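Sekero desk with side panels: our review

I've wanted a proper desk in the back room for ages, and the Sekero has finally replaced the folding table I'd been making do with. It came in two boxes and took about 3 hours to put together with help from my neighbour, Eliécer Huaranga, who is far more patient with bolts than I am. I paid 432 for it, delivered, and I'm really, really pleased!

The dark frame looks smart against our pale floor. I did wonder if solid sides would feel heavy in a small room, but the small feet lift the panels just enough, and there's a back panel between them so you aren't staring at the skirting board all day.
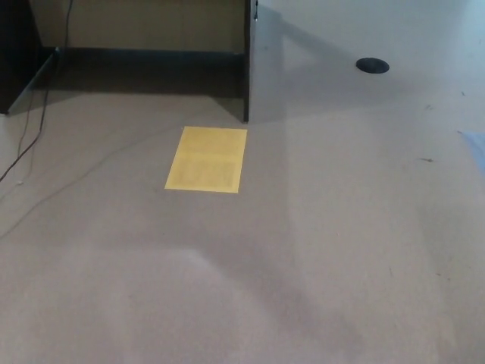

Underneath

Plenty of room for my legs. The back panel is plain and a sort of olive-beige, a shade I wouldn't have picked but have grown fond of. My one real grumble is cables. Mine simply hang down in front of it, and at this price I'd have liked a clip or a little tray. I've ordered a set of ties from Huanca (a few pounds, nothing fancy) and will update this when they're on.

The top

I haven't had to baby it at all. I do my paperwork in the mornings, then it becomes the place where clean washing gets sorted - T-shirts, sports kit, the lot - and there's still space to leave a note out for whoever is in next. The pale, slightly speckled finish bounces a fair bit of light from overhead, so I've turned my lamp towards the wall. Crumbs hardly show, for better or worse. I wipe it over with a damp cloth and that's all it gets.

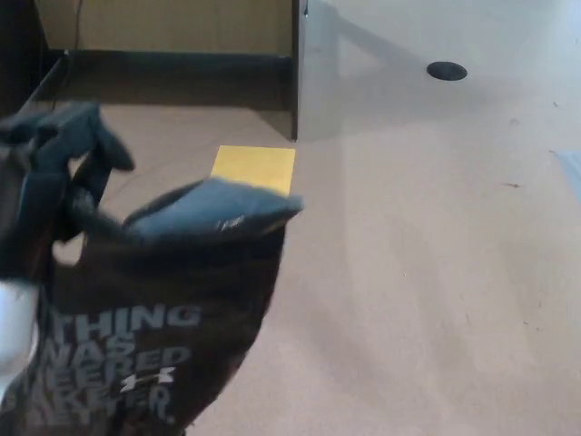
Dark printed fabric and a yellow square on the worktop.

Compared with the Gratidel

I nearly bought the Gratidel, and sat at one in the Muda showroom back in June. Lovely drawers, but it wobbled when I leaned on it. The Sekero has no drawers at all and stands like a rock. After 11 weeks I've tightened 2 bolts, both at the back.

Would I buy it again? Yes, and I'm already measuring up for a second one in the spare bedroom.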